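Sunday, late, kitchen table, second cup of tea

I am going to write all of this down before I go to bed because I know what I'm like, and by tomorrow I'll have forgotten half of it and be left with a vague feeling that the weekend was good. It was good! My feet hurt and I have a cable tie in my hair.

Got to the workshop just after nine and Solène was already in, coat still on, typing. She had the replay script open from last time and had found the thing that has been driving us both mad, the way the left arm gives a little hiccup at the start of every run. It was my fault. I'd been sending the home position twice, once in the set-up and once at the top of the loop, and the second one arrived just as the first had nearly finished. One line deleted. We ran it over and over just to enjoy how smooth it was. I said sorry to the arm. Solène said I should say sorry to her, as she was the one who'd spent a whole evening checking the gear on joint two.

So the plan for the day was practice for the cables task, which counts for the most marks in December and is the one I secretly love. The rules say two arms, mixed leads, mixed strips, and the judges lay the table out however they like. You get 200 seconds. You score for every lead you pick out cleanly, more if one arm passes it to the other, and most of all if it ends up in a socket. (Nothing is live, obviously. The strips are dead as anything and they'll stay that way.) Coreck, the team from the college across the river, are supposed to be very good at it. I have decided not to think about Coreck.

We are Costus, by the way, in case I read this when I'm eighty and have forgotten. Solène chose it from a plant book and I agreed because it was nearly home time. The other half of our class is Kirnico, and they've got the sorting task, and they are much tidier than we are.

The morning was all demonstrations. That means one of us drives the arms by hand, slowly, over and over, so the program has something to learn from, and the other sits with the notebook and shouts "keep" or "bin". We set ourselves a target of 40 good ones before lunch and made it, with a few minutes over for crisps. I'm getting much better at driving! In September I couldn't bring the two grippers together without a horrible clack, and today I was getting them nose to nose and stopping there, which feels like threading a needle with somebody else's hands. Solène is still better at the wrist turns. She does them in one go and I do them in lots of frightened little ones, and I'm sure the program is learning to be frightened from me.

We swapped every ten runs, which was her idea and a good one. By the eighth or ninth you start to go a bit glassy, and that is when you squeeze too early.
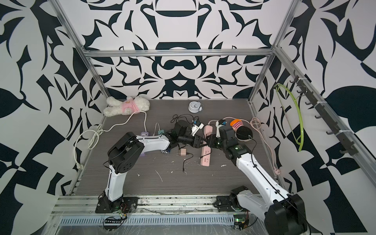

*Both arms in over the middle, pink strip under the right gripper. The clock and the bear are at the back.*

I love how it looks in there. Months now, and I still get a small thrill when I come in and see those mad black and white curly walls. My brother says it's like the inside of a very posh biscuit tin.

After lunch we did the first proper go with the program doing the work and us sitting on our hands. It was terrible and wonderful. First run, it went straight for a lead, closed beautifully, lifted, and had nothing at all in the gripper. Carried the nothing across very carefully. Second run the same. Third run it got one! Properly got it, held it up, and then the other arm came over and they both just hung there as if each was waiting for the other to speak. Solène had the timer and read out the seconds in her station announcer voice until we both had the giggles and I had to stop the run.

Worked out why, I think. We each hesitate before a handover when we drive, me more than her, and in the recordings there's always a little pause with both arms close together. So the program has learned that the pause is part of the job. It doesn't know when to come out of it. I counted up from the notebook and we have 169 demos in the whole set now, and I'd bet nearly all of them have the pause in. Mine definitely do.

What we're going to try:

- go through and trim the long pauses out, keeping a short one
- record a new batch where whoever is driving says "now" out loud and moves on the word
- ask Deng whether the slower setting on the wrists is making it worse

Deng is the little control program we all use, I should say, so "ask Deng" means reading its manual, which is dreadful. It was written by an older year and has jokes in it, but no index. I've got it on my phone and read a chapter on the bus home. Chapter three is entirely about naming your files properly, and I'm afraid it had a point.

Then the thing with the loops. I want to get this down because I was so pleased. We've been losing loads of tries to the gripper coming down on a lead from above and the lead just skidding off sideways. I had the idea of coming in lower and from the side, with the fingers only open a tiny bit, so there's nowhere for it to skid to. Solène didn't think there'd be room with the other arm in the way. So we moved the other arm's waiting position back and up, and tried it by hand, and it worked the first time, and then it worked again, and then I dropped one, and then it worked four more in a row. I did a lap of the workshop. She did a much more dignified thumbs up, but she'd written YES in the notebook with two lines under it, so I know.

It isn't a full fix. Thick leads are fine like that and the very thin black ones are still awful, they sort of melt away from you. I wonder about little rubber tips on the fingers. Must look up whether the rules allow it - I have a feeling there's a line about changing the gripper surface, and it would be just like me to make a lovely set of tips and then find out we can't use them.

The tangle question is still open as well. Solène thinks we should leave any tangle completely alone on the day, take the easy leads, bank the marks and be happy. I think that's sensible and I hate it. If Coreck go for the tangle and get even one lead out of it we're behind, and besides, it's the interesting part! We've agreed to give it two more sessions, and if the program can't pull a single lead free by then, we go her way and I'm not allowed to sulk.

Kirnico came in at half three to use the big screen and stayed to watch. They were really nice about it. One of them asked why our arms look as if they're about to kiss in every run, and now of course I can't see anything else. They had a good tip too, which is to start each recording from a slightly different place and not always from home, because theirs had got so used to one starting spot that it went to pieces when somebody nudged the table. We've started every single one of ours from home. All 169. So that's going on the list, and I'm trying not to mind.

Last job was tidying up and backing up the recordings to the drive, which took ages, and we sat on the floor and ate the rest of the crisps while the bar crept along. Solène told me she's applying for the placement in Grenoble after all. I'm so glad. I'd miss her horribly, and who would do the wrist turns, but she was lit up talking about it and I've told her I'll read her letter through if she wants.

I've just remembered I said I'd bring the good scissors next time. And batteries for the timer, the display is going faint. And my own mug, as someone has been using mine for screws.

Right. Scissors, batteries, mug. Rules about the rubber tips. Ring Mum back, she'll want to know how it went and I'll have to explain the pause to her, and she'll say it sounds just like me and Dad trying to get through a door. Bed now.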